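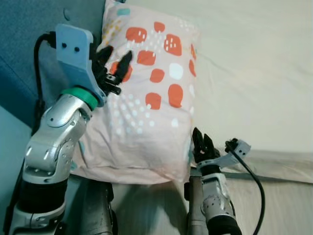

## Pillowcases, a thread

**1/**
Redoing the spare bed before my aunt comes in March, and I've started with the pillowcases. Pale pink, with orange-red blobs and little white flecks all over them. I've had a few people ask where the fabric came from and how I sew them, so I'll put it all in one place.

**2/**
The print is from Lindance. It was on the remnant table, end of the roll, and I took the lot. I don't know if they still carry it. Emese Illés works there two mornings a week and is the person to ask. Please don't message me to ask if I'll sell mine.

**3/**
Colours, for anyone trying to match it: pink background, orange-red shapes, some plain white blobs, and small mustard dots here and there. There's a bit of pale teal too. I'd been looking at the orange the whole time and only noticed the teal when I was pinning the hem.

**4/**
That teal is what I'm going to use for the rest of the bed. Plain doona cover, pale teal if I can find it, otherwise white. I tried the pink with the grey striped cover we already own and it looked like two different people had made the bed.

**5/**
Sewing. I do an envelope back, no zip and no buttons. One long strip of fabric, hemmed at both short ends, folded so the ends overlap, then two side seams. If you can sew a straight line you can make one in an evening.

**6/**
My overlap is 12 cm. The first one I ever made had a much smaller overlap and the pillow crept out of it every night. If your pillow is a fat one, go bigger again.

**7/**
Wash the fabric before you cut it. I didn't with the first lot, years ago, and ended up with four cases that fit nothing in the house. They're in the laundry now as peg bags. Cotton, warm wash, line dried, ironed while it's still a bit damp.

**8/**
French seams on the sides. It's an extra pass with the machine and the inside comes out tidy, with no threads to catch in the wash. Ultan McGrath asked if you can just zigzag the edges. You can. I did it that way for ages and only one of them ever frayed.

**9/**
A note on the direction of the print. With blobs like these it doesn't matter which way is up, so you can turn the pattern piece sideways and waste less. With stripes or anything that has a top and a bottom, check twice. I have a case with upside-down pears on it.

**10/**
It does wrinkle. Mine has soft creases along the bottom edge just from standing up on its end. I iron them for visitors and not otherwise.

**11/**
Someone asked about the insert. It's a Bollari, medium fill. I had a firmer one before and it made the corners stick out like ears. The medium slumps a little and fills the case out better. My husband says he can't tell them apart.

**12/**
If you buy secondhand inserts, please wash them first. Tímea Kelemen put hers through a hot wash with two tennis balls in the dryer after, low heat, and it took most of the afternoon. She says turn them over halfway. Check the label, some fillings won't take it.

**13/**
Storage, since there are now more pillowcases than pillows here. I fold the sheets and one case together and put the bundle inside the second case. One bundle per bed. You pull out one thing and you've got the whole set. The linen cupboard door even closes.

**14/**
I posted one pair to my sister through Poststead. Folded flat in a padded bag it came in well under 600 grams, so it went at the cheaper rate. Got there in a week, a bit creased.

**15/**
Replies I've had so far: yes, you can use flannelette, it's lovely in winter but thick at the seams, so use a longer stitch. No, I haven't tried linen. Yes, the orange-red has held up in the wash, but I turn them inside out.

**16/**
Sándor Fülöp wants to know if the same method works for cushions. It does, but make the cover a touch smaller than the cushion so it looks full. I use 1 cm smaller each way. For a couch cushion I'd also pick something heavier than this cotton.

**17/**
Still to do on the spare room: find the doona cover, fix the lamp, and get the box of winter coats off the floor of the wardrobe. I'll add the cover to this thread once I've bought one. If you've seen a plain pale teal in a queen size, tell me where.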